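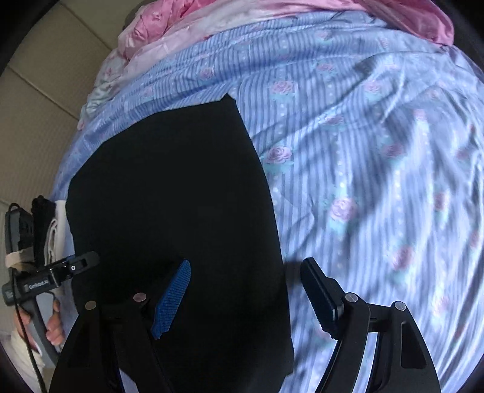 Dark clothes on a patterned bed: are my folding demos usable, and how many do I need?

Posted by Catrin Wynne in Data Collection, 20th February

Hello everyone, first post here after a good while of reading along, so please forgive the length. I've been recording folding demonstrations at home for a small learning project we call Restora, and I do the sessions on the bed in my spare bedroom with a pair of hand-held grippers. I like the bed because it's the right height for me if I kneel, and because I figured a policy that only ever saw a clean white table would fall over the first time it met a real house.

So far I have 965 episodes. Most of them are towels and T-shirts, and those seem to be coming along nicely. The trouble is with the dark things. I have 69 episodes of black clothing laid on a blue sheet that has stripes and little white dots and pink roses all over it, and when I look back through them I honestly have a hard time telling where one layer of the black fabric stops and the next one begins. The outer edge against the sheet is fine. It's everything inside the outline that turns into one flat dark shape, apart from a fold here and there that catches the light.

When I trained on the whole set, the model did well at reaching for a corner of a light towel. With the black pieces it goes to more or less the right area and then closes either on nothing or on the sheet along with the garment. The sheet lifts, the whole arrangement slides, and that's the end of that attempt.

What I'd like to know, from anybody who has been through this:

Should I throw out the dark episodes and start over on a plain background, or does the busy sheet help in the long run?

Is it a problem that other things are on the bed while I record? I tend to have the blanket pushed up to the far side and a couple of smaller folded cloths lying next to whatever I'm working on. I never move them between episodes, and now I wonder if I should.

And does the way I bring the gripper in matter? I've been coming at the cloth with the fingers open wide and just closing when it looks right. The two fingers of the gripper have different pads, one with a blue rubber surface with tiny bumps and one that's ridged and black, and I haven't thought much about which side goes under.

I have my evenings free for this until the end of the month, so I can rerecord quite a lot if that's the sensible thing to do. I'd just rather not record another few hundred of the wrong kind. Thank you so much for any thoughts, even short ones!

Catrin

Abdelilah Soliman

Welcome, Catrin! Please don't throw anything out yet. I did exactly that with my first batch of sock pairing and I still regret it, because half of what I deleted would have been perfectly good for the approach phase even though the grasps were poor.

I'll take your points in a slightly different order, if you don't mind.

The sheet first. Keep it. A patterned sheet gives the tracking plenty to hold on to, and if you're working out the gripper's path from its own camera you want that texture. When people move to a bare tabletop they often find their trajectories get jumpy, and then they spend a week blaming the calibration. What I would do is add a second and a third background, so the model can't decide that roses mean "bed" and bed means "reach to the middle." Two or three bedspreads and a rug will do very nicely. I rotate mine every 60 episodes, and I write the change down in the session notes, which has saved me more than once.

Now the black fabric. I think you have an exposure problem more than a background problem. With a pale sheet filling most of the view, automatic exposure tends to settle for the sheet and let the dark cloth go. If your setup lets you lock exposure, lock it a little brighter than looks nice. The sheet will wash out some, and that's all right. Then put a lamp low and off to one side. Light from straight overhead flattens everything, and light coming across the bed gives each fold a bright side and a dark side, so the layers start to separate. I use an ordinary desk lamp on the floor pointed at the wall. My husband has stopped asking where it went.

About the grasp itself, 69 episodes is simply not very many for something this hard, and I'd guess that a good share of them show you closing from above. A thin layer lying flat on a soft mattress wants to be pinched, and to pinch it you need a little ridge to pinch. Two things that helped me:

Slow down for the last inch or so. If you sweep in and close all in one motion, the camera never gets a decent look at the moment that matters, and neither does the model.

Push before you close. Set one finger down lightly just outside the hem, slide toward the garment until the edge rises a bit, and then bring the other finger in. Try to have the same pad doing the sliding each time. It doesn't matter terribly which one you choose. I'd try the rubber one on top first and see how you like it, but do pick one and stay with it, since mixing them gives the model two different habits to average.

For the sheet coming up along with the cloth, tuck it in as tight as you can. Wrinkles under the garment are just as easy to pinch as the garment is. You might leave it loose in a smaller portion of the episodes later on, once the basic grasp is working.

As for how many, our Alent set had 2,363 episodes by the time dark garments were dependable, but that was with four people recording and a lot of repetition we didn't need. I'd aim for a couple hundred good dark ones, look at the results, and go from there. Do write back and tell us how it goes.

Petrică Cozma

just use a white sheet. worked for me

Ayman Ramadan

Abdelilah has covered most of it, and I agree about the lamp, so I'll only add what I know about the clutter question, because we got that one badly wrong in October and I'd be glad to spare somebody else the trouble.

We had a rolled-up blanket at the back of the bed for an entire collection. It was there in every single episode, always on the same side. The model learned to use it like a signpost. As soon as we took the blanket away, it would hover around looking lost, and when we put the blanket on the other side it happily started folding the garment backward. I laughed, and then I rerecorded for two weeks.

So leave your things on the bed by all means, they make it more like a lived-in room, but shuffle them. Move the folded cloths to a different side every few episodes, leave one out now and then, and let the blanket wander. And turn the garment, too! If the narrow end always points away from you, that becomes part of what it learns. I start with the waistband to the left, then away from me, then to the right, then toward me, and around again.

One more caution. If a small black cloth is lying right up against a bigger black garment, the two can run together in the video, and from the model's side there may be no telling which one you meant to pick up. I leave a good hand's width of sheet showing between dark items until the model is reliable, and only then start nudging them closer.

With the 69 you already have, I'd go through and tag them by how the grasp ended: clean, took the sheet too, or missed. It's a dull hour or two, but you can keep the clean ones as they are and trim the others to the approach, the way Abdelilah suggests. The tagging screen in Lurner is fine for this. A spreadsheet is also fine.

Petrică isn't wrong that a white sheet will get you a nice result quickly — I'd only worry about what happens on the day somebody changes the bed.

Comment by Catrin Wynne

Oh, this is all so helpful, thank you, all of you. I went and checked, and yes, my exposure is on automatic, and yes, I come down from above nearly every time. I've found a striped bedspread and an old brown one in the closet, and I'll do a first round tonight with the lamp on the floor and the sheet tucked in. Ayman, I'm a bit embarrassed to say the blanket has been at the far side for the whole 965. I'll start moving it around and tag the dark ones before I record any more of them.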